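Week 6: Living with a small home studio

Welcome back, everybody, and thank you for bringing your recordings along (I listened to every one of them over the weekend, and what a pleasure it was!). Today we leave microphones alone for a while and talk about looking after all the bits and pieces that connect them.

## Cables and how they wear

Most cables fail near the plug, where the wire bends over and over again. When you put one away, let it fall into loops the way it wants to go, and please don't wrap it around your elbow, however satisfying that feels. If you get crackles, **swap the cable first** and touch the settings later. I once lost a whole evening at the Nengate hall blaming a perfectly good mixer.

## Before a session

- Plug everything in 15 minutes early and record a short test
- Keep power cords away from microphone cables, or cross them at right angles
- Label both ends of anything longer than your arm

## USB leads

These get the roughest treatment of all, poor things, going in and out of bags and pockets. A loose coil on the table between takes is just fine, as long as the plug lies flat and nothing heavy goes on top.

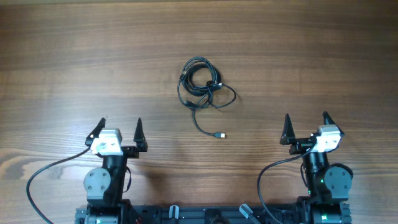 A reader of last term's handout wrote in to say that a short lead cured the dropouts on their Alow interface, and that they now keep a spare one in the case. I like that habit very much.

**For Friday:** record a page of reading aloud, twice, with two different cables, and jot down anything you hear.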